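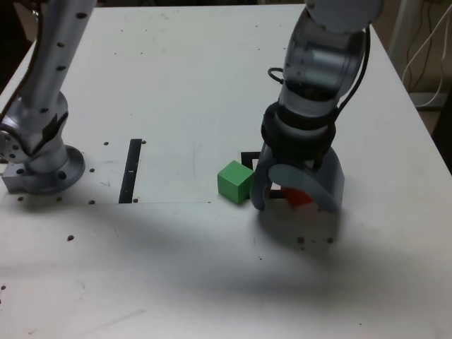

White tabletop, two arms mounted

Getting old marks off a white table top
Posted in Cleaning and Repairs by Stalmont, Apr 11, 2026

I bought a second-hand white table for the spare room and it has yellowish rings on it, plus a few grey scuffs near one corner. Washing-up liquid did nothing. I don't know what the top is made of. It's smooth and slightly shiny. Would sanding help, or will I ruin it?

Ralen
Don't sand it until you know what it is. If it's a laminate you'll go through the surface and there's no way back. Try a paste of bicarbonate of soda and water on the rings, leave it for 40 minutes, then wipe off with a damp cloth. I had to do mine 3 times. For the scuffs, a melamine sponge with hardly any pressure. Test under the edge first.
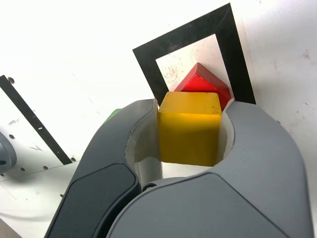

More in Tables and Worktops

Yook
bicarb worked for me too but it left a dull patch

Vanar
If it's painted wood you can sand, but use very fine paper, 2000 grit, wet, and stop as soon as the mark fades. Look at the underside or a screw hole to find out which you've got. Yellow rings from plant pots often go right through paint, and then you're looking at a primer and two fresh coats.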